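5 October 2022, bench 2

Went through the Andcombe draft with Keegan this morning, the one that is supposed to become our house rules for humanoid work at the bench. It runs to 33 clauses. I was asked for comments by Friday and these are my notes before I tidy them up and make them polite.

General complaint first. Most of the draft has been lifted from the old arm cell rules at Borovton, and you can tell. It talks about "the reach envelope" as if the thing were bolted to the floor. Clause 4 wants a painted line on the floor at full reach. Full reach from where? Delwyn's answer was "from wherever it's standing", and I wrote that down, but I can't see anybody repainting the floor each time we move it half a pace to the left.

Clause 7, hands. "Operators shall confirm both hands are clear before enabling." Clear of what? If it means clear of people, say so. If it means clear of the objects, we'd never start from a natural pose again. Fletcher reads it one way and Ataahua reads it the other, and they have both been signing the same sheet since January. I'd split it into two lines:

- No person within reach of either hand at enable.
- Starting pose of both hands written down, with a note if either is over the table.

Clause 9 is the one I argued about. It says soft packaging is "low risk" and needs no separate check. Whoever wrote that has never watched fingers go into a carrier bag. Handles loop, film sticks to itself, and a bag inside another bag gives you no idea which layer you've got hold of. A rigid box at least fails in a way you can see. I'd want bags treated as their own class, with a slow approach and somebody's hand on the stop until the first lift is done.

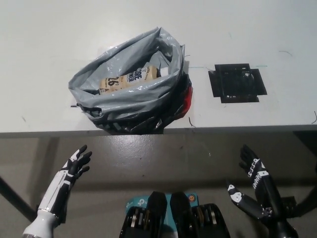 Keegan thinks I'm overdoing it. His case is that 557 runs in the log have no injury against them. Fine, but the log only has a box for injury. It has no box for "bag caught on finger, operator pulled it off by hand with the motors live", and I have seen that done. Twice by me, so I'm not pointing at anyone. A log that can't record the thing can't be used to show the thing doesn't happen. Asked him to add a free text column and he said he would if Angus agrees.

Clause 12, table edge. Draft says objects must be placed "fully within the work surface". I agree with the wish. The trouble is that a slack bag has no fixed outline, and people judge it by where the bottle or tin is and forget the loose plastic. Suggested wording: "no part of the object or its packaging to hang past the edge, unless the run sheet says so." If we want overhang as a test condition then it should be written down as one.

Clause 13, marks on the table. Nothing wrong with tape lines, but the draft treats them as a safety measure and they're nothing of the sort. They help us put things back in the same spot. The robot doesn't care about tape. Strike the word "boundary" and call them placement marks.

Clause 15 wants the surface wiped down before each session. Agree, for once. Hairs and bits of fluff show up badly on white and I'm tired of finding them in the recordings. Doesn't belong under safety though. Move to housekeeping.

Clause 18 asks for a grip force limit of "2000 or as specified". No unit. Delwyn rang the Godoy office and they didn't know either. Until somebody can tell me where the number came from I'm treating that clause as blank.

Clause 21, training. Reading the Favuris handbook and ticking a form counts as trained. I'd like one supervised session on rigid objects and one on bags, signed by someone who was in the room. Fletcher says this will slow down new starters. Yes.

Things I have no quarrel with: clauses 1 to 3, the stop button test at the start of every session, the rule about long sleeves and lanyards, and the bit about who may change speed settings. All short, all things you can check by looking.

Still to do:

- Send rewording of 7, 9 and 12 to Angus.
- Ask Ataahua for her old run sheets, to see how she has been recording starting pose.
- Find out who owns clause 18.
- Stop button on this bench is stiff. Reported before lunch, no answer yet. If it's still stiff tomorrow I'm not running.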